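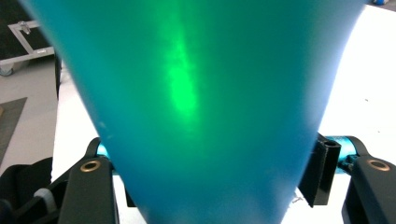

Masau Site Automation Program
Second Progress Report to the Oka Fund
Reporting period ending April

1. Status of the work

The program remains on schedule. Both handling stations provided for in the grant agreement are now in place at the Masau site, and staff on the day and evening shifts have begun to use them as part of their ordinary duties. The handheld gripper tools supplied under the Baek contract are used to record how an item is approached, held and set down, and these recordings form the basis for the automated routines now being prepared.

The target for this stage was 600 accepted recordings. That target has been met. Recordings in which the item slipped, or in which the operator stopped partway through, are kept in a separate set and do not count toward the total.

2. Effect on staff

No position has been removed as a result of the program, and none is planned for removal within the grant period. Duties have changed, however, and the Fund asked that this report deal with those changes plainly.

Handling staff previously spent the full shift at one bench. They now rotate every 30 minutes between bench work, recording and checking. Most welcomed the rotation. Several reported that the recording task is slower and more tiring on the wrist than they had expected, and asked that it not be scheduled at the end of the evening shift. The rota was changed accordingly.

Staff also asked who would be able to view the recordings. The site has confirmed in writing that they will be used to prepare handling routines and will not be used to assess individual performance. The notice is posted at both stations and was read out at the shift meeting - a step requested by the evening team.

Fifteen members of staff have completed the basic training session. The session covers safe use of the tool, the stop procedure and the reporting of faults. A further session will be held on a Saturday for those who could not attend during the week, and attendance will be paid at the usual weekend rate.

3. Equipment and premises

The gripper tools have performed as specified, apart from a delay in the delivery of replacement finger pads. Work continued during the delay with the pads already on site.

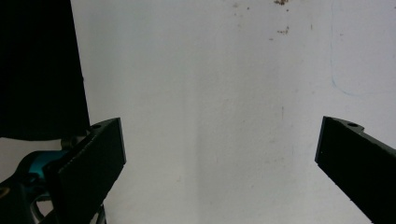
Gripper fingers in the open position, with marks on the wall behind.

The condition of the walls was raised during the internal walk-through. Brown staining and a faint blue line were noted on one light-colored wall. Cleaning and repainting will be paid for from the site maintenance budget and will not be charged to the grant.

4. Matters requiring attention

The Vuso scheduling software does not yet record the new rotation correctly. Supervisors are entering the changes by hand at the end of each shift, which adds to their workload. A correction has been requested from the supplier, but no delivery date has been given.

The Fund is asked to approve the transfer of unspent travel money to the training line. The transfer would cover paid time for the additional session and a printed guide for new operators. It does not alter the total amount of the grant.

5. Next period

Work will turn to supervised trials of the first automated routines. An operator will be present at each station throughout, with authority to stop the equipment at any time. Staff will be asked for written comments at the midpoint of the trials, and these will be attached in full to the next report.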